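Notebook - Lumport band adapter, fit and wear

Last updated: Tuesday, 16:40

Continuing from the June entries. The open item is whether the Alard lug adapter will hold bands made for the older Voltau case as well as the new one. The new case is taller by a small amount and the lug slot radius was changed with it. Marketing copy says the old bands fit. I wanted measured numbers before we commit to a single adapter part.

Setup. Two adapters from the second molding run, marked A and B with paint pen on the inside face. A went on the old case, B on the new one. Same batch of silicone bands on both. Slots were cleaned with isopropyl and a lint-free swab, then left to dry with the lid off. No lubricant. Calipers zeroed before each set and checked against the gauge block afterward; no drift worth writing down.

Insertion first. On the old case the adapter slides in from either side and the latch clicks at full travel. On the new case it slides in more easily from the crown side than from the opposite side, where it drags over the last third. I pulled B and looked at it under the loupe. There is a witness mark on the lower shoulder, narrow and even, so it is rubbing along a line and not catching on a burr. That fits a radius mismatch. A has no mark in the same place.

Side play. Band clamped, case pushed left and right by hand against the dial indicator. Play on the old case is inside the drawing tolerance. Play on the new case is lower, as expected with the drag. Nothing rattles. I would have preferred a little more clearance on the new one, because a shoulder that rubs when clean will rub harder once skin oil and lint get into the slot.

Cycle test. Target is 4,000 insert-and-remove cycles per adapter. A completed the full count with the latch still clicking and no visible change in the spring. B was stopped at 1,061 when removal force went over the limit set in the test plan. The latch itself was fine. The rise came on gradually from early in the run, then steepened near the end. I have the log saved under the Lumport folder with the raw readings; the summary sheet only shows the averages and hides the steep part, so use the raw file.

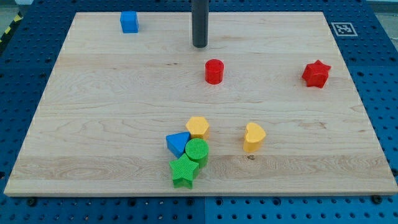 Can we ship one adapter for both case sizes? With the current shoulder radius the old case is covered and the new one is not, so a single part has to wait for the mold change.

Proposed change is to relieve the lower shoulder and leave the upper one as drawn. The upper shoulder sets the seating height and I don't want to move it. Relieving the lower one should take the drag out on the new case and add a small amount of play on the old case, where we have tolerance left. Agnes Isaksson went over the section drawing and agrees on the location, but wants the relief carried slightly farther around the corner so the mold insert can be polished in one pass. No objection from me. Drawing revision is hers; it goes in under the Isaksson initials as before.

Material. The resin datasheet covers hardness at room temperature only. For an item worn on the wrist I want a warm reading too. Set the small oven to 92 °F, soaked one spare adapter for the length of lunch, then ran insertion on the new case right out of the oven. The drag was still there, maybe a shade worse by feel. Feel is not a measurement, so this gets repeated with the force gauge before anyone quotes it.

Bands. The older silicone bands sit flush in A. In B they sit flush at the center and slightly proud at both ends, since the end curve was cut for the smaller case. It is a cosmetic gap. It does not load the latch and can't be fixed in the adapter. If somebody wants it gone, that is a new band mold and a different budget. Leather not tried yet. The metal link band uses its own end piece and is outside this test.

Fixture problem for whoever runs it next: the left clamp screw backs out over a long run. I put a jam nut on it partway through the A run and re-zeroed. Readings before and after the nut line up, so I kept them. Check the nut at the start of each shift anyway.

To do
- force gauge insertion on the new case, cold and warm
- repeat the B run with a fresh adapter from the same molding run, to rule out a bad part
- section B through the lower shoulder and photograph the rub line
- send the raw log to Alard with the steep part marked
- leather band, both cases
- order swabs

A and B are bagged and labeled in the top drawer. Do not reuse B for anything - the shoulder is worn and will give optimistic insertion numbers.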